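4.2 Where the sound goes in small hard rooms

The results in the previous section treat each room as a single number, the decay time averaged over the speech bands. That is a fair way to compare 366 rooms at once, and it gave us the clean split between carpeted and uncarpeted spaces. But it hides the part of the data we find most exciting! Two rooms with the same average decay can sound nothing alike, and anyone who has sung in a shower and then in a stairwell already knows it. In this section we look at the individual decays and ask what makes one small room ring and another just sound dull and boxy.

We begin with the low end. In every room under the size cutoff, the decay below the first few room modes is uneven, with one or two frequencies hanging on long after their neighbors have died away. This is textbook behavior, and the textbooks put the frequencies where we found them: close to the values set by the distance between facing walls. What surprised us was how long these tones lasted in rooms with painted plaster on a solid backing. We had expected the door to act as a leak and drain the energy off quickly. In the Sundel apartments it did. In the older Condcombe houses, where the doors are heavier and fit their frames better, the lowest mode was often the last thing left in the recording, a soft hum that listeners in the pilot test described as "a note the room is holding."

The middle range is where materials start to matter more than dimensions. Wael Ouazzani, who made most of the recordings in Condcombe, began writing short notes on the surfaces in each room after the first week, and these notes became far more useful than the form we had designed. The form asked for a wall type and a floor type. His notes recorded whether a surface was bare or covered, whether a panel was fixed flat or held by hardware at its edge, and whether there was an air gap behind it. When we coded the notes and added them to the model from Section 3, the fit in the middle bands improved in both towns, and the gain was largest for the rooms the first model had handled worst.

Panels deserve a paragraph of their own. A thin sheet held only at its edges can move, and a sheet that moves takes energy out of the room near its own resonance. The same sheet glued down over its full area does almost nothing at those frequencies and behaves like any other hard reflector. Edge hardware therefore tells us something that a material name can't. Two panels that would both have gone down as "smooth, hard" on the original form can differ a great deal in how they absorb, and the difference shows up in just the range where vowels carry most of their energy.

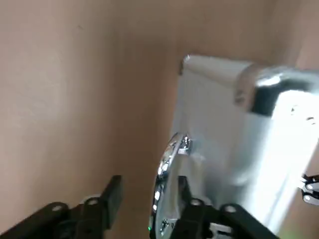
Figure 7. Pale gray panel against a smooth, evenly colored wall, with a chrome bracket or cap over the panel's top edge.

To check that we were not simply fitting noise, we held back a set of rooms from each town and predicted their decay curves from the notes alone. The predictions were good in the middle bands and poor at the top, above the range covered by consonants like "s" and "f." We think the reason is plain clutter. Towels, bottles, laundry, books and coats all scatter or soak up high frequencies, and people move them daily. A room measured in the morning was sometimes measurably brighter than the same room in the evening, once the day's washing had been hung up. We love this result, even though it makes the modeling harder, for it means the top end of a room's sound is partly a record of what the household is doing.

Flutter echo was the other pleasure of this data set. A handclap between two bare parallel walls gives a rapid, buzzing repeat that is easy to hear and easy to see in the waveform. We searched all 952 recordings for it with the Fodor detector, using the default settings, and then listened to every hit. The detector did well on long narrow rooms. It did less well on rooms with one tilted or broken surface, where the repeats spread out in time and the ear still hears a faint zing that the software misses. Lowering the threshold recovered most of these at the cost of many false hits from dripping taps. In the end we kept the default setting and marked the missed cases by hand, and both versions of the labels are included with the recordings.

There is an open question about small angles. Classic advice for studios says that turning one wall by a few degrees is enough to break up flutter, and our hand labels agree with that in most rooms. The Brundunach recordings, made in May as a late addition, contain a few cases that don't fit. In these the walls are visibly out of parallel and the flutter is still strong. One possibility is that the ceiling and floor are doing the work, with the clap bouncing vertically while we look for the cause at the sides. Another is that a second pair of surfaces, such as a cabinet front and the wall facing it, happens to line up. We could not separate these with a single microphone. A pair of microphones, one high and one low, would settle it in an afternoon, and we plan to do this before the next round of recordings.

Speech ratings followed the middle bands closely and the low end hardly at all. Listeners forgave a humming room if the voice in it was clear, and marked down rooms with short overall decay if flutter was present. We return to these ratings in Section 5, where they are compared with the two standard clarity measures.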